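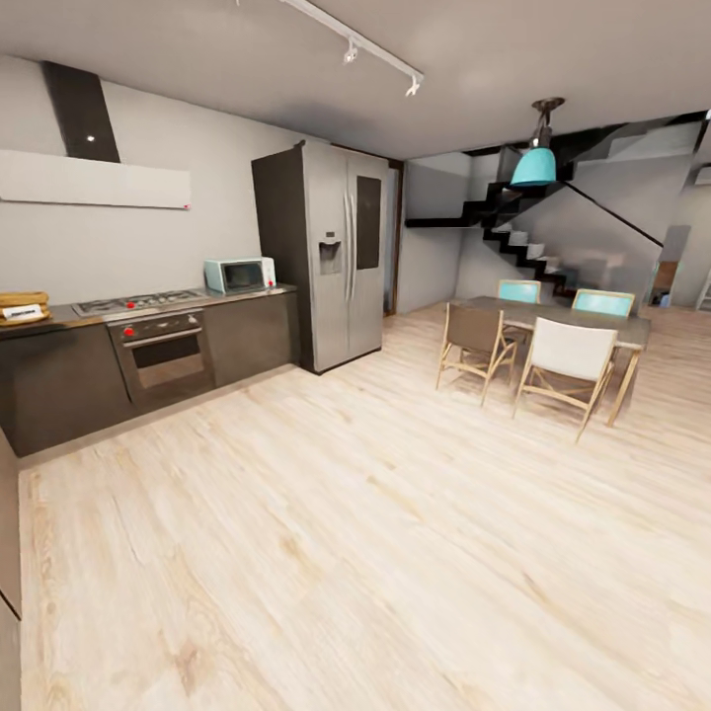 My employer wants a robot in the staff kitchen, and I'm told it won't affect my job. Should I believe that?

Posted in Workplace & Jobs, August 19, 2023
Asked by mopbucket_ruth

I work in the kitchen and break area of a mid-size office. Coffee, snacks, wiping down, restocking, loading the dishwasher, setting up when there's a lunch. There are 2 of us on the day shift. In April management told us they had signed up for a trial with a company called Vostier, which makes a robot arm for small kitchens. It is supposed to fetch things, open appliances and do simple heating jobs. The product is called Cotus.

So far all we've had is the computer version. They built a model kitchen and the arm practices in it. We sat through a presentation where it dealt with snacks and a microwave, and then a man with a clicker told us our jobs would become "more rewarding." I asked in what way and he said we'd be freed up for guest experience. We don't have guests. We have accountants.

Now they want me to spend 9 hours over the next few weeks writing down how I do everything. Where I put my hands, what order I go in, what I do if something spills. They call me a "process partner." My pay stays the same.

My supervisor swears no hours will be cut. I'd like to hear from people who have been through this at a real workplace. Do I write everything down for them or not? And what should I ask for before I do?

3 answers

fryline_veteran
18 years in cafeterias, so take this from someone who has been "freed up" before.

When a machine comes in, the job it was bought for is usually the small part. Take microwave popcorn. A person does that while also noticing the trash is full and the milk is off. The arm has to get hold of the bag, get the microwave door open and out of its own way, and put the thing inside without knocking it on anything.
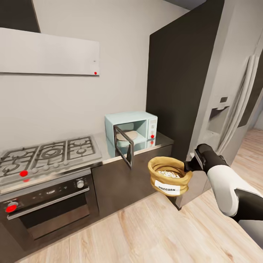 And that's in a made-up kitchen, where the floor is clean and somebody decided where every single item goes. Your kitchen has a microwave with a sticky latch and six people who want it at noon. I'd bet on a lot of standing next to that arm, picking up what it drops. That will be your new job and it won't be in the description.

We had a dish-sorting machine from an outfit called Drunness. It did sort dishes. It also stopped whenever a fork went in sideways, so one of us was posted beside it for the whole lunch rush. On paper that person was no longer needed. When she left, the position wasn't filled, and the rest of us took turns with the forks. They never cut an hour from anybody. They just didn't hire. So "no hours will be cut" can be perfectly true and you still end up doing more.

As for writing it all down, I would do it, but on the clock, and I'd keep a copy. If the thing fails, that copy shows what you do all day. Managers are often surprised by how long the list is.

Things I'd want in writing:
Who resets it when it stops, and is that person paid more
What happens to the position if one of you quits
Who gets blamed if it burns something or hurts someone
How long the trial lasts and what would make them call it off

That last one matters most to me. I have seen trials with a start date and no end date.

user_tk481
lol robots can't even fold a towel, you're fine. Let them waste their money

gray_apron
I'd be more careful than the post above me. It doesn't have to be good at the work to change yours. At my old place (hotel breakfast room, they used a system called Kotian for restocking) the machine was slower than we were, and they kept it anyway because it had already been paid for. Then the room got rearranged to suit it. Shelves were moved lower, the cups went to the far side because it kept missing them where they were, and we walked more every shift. Ask whether they plan to move anything in your kitchen. If they built a model, find out whether it matches your room at all or whether your room is supposed to start matching the model.

To be fair, there was one part I liked. It did the heavy crates in the morning and my back was better for it. If they had asked us which jobs we wanted gone, we would have said crates on the first day. Instead they started with cups, I suppose because cups looked good in the demo. You could try handing your supervisor a short list of the jobs you'd be glad to lose. I'd be curious how they react, and you will learn something either way.

I disagree a little about the 9 hours. Yes, do it on the clock, but ask first what they will use it for and whether your name goes on it. "Process partner" is a title, and titles usually have a pay grade attached. Ask HR which one yours is. Send it by email so they have to answer by email.

Also check with your state labor office about changes to duties. I'm not a lawyer and the rules are different all over.

mopbucket_ruth
Thank you both. I asked about the end date on Friday and was told it's "open." I've asked for that in writing too.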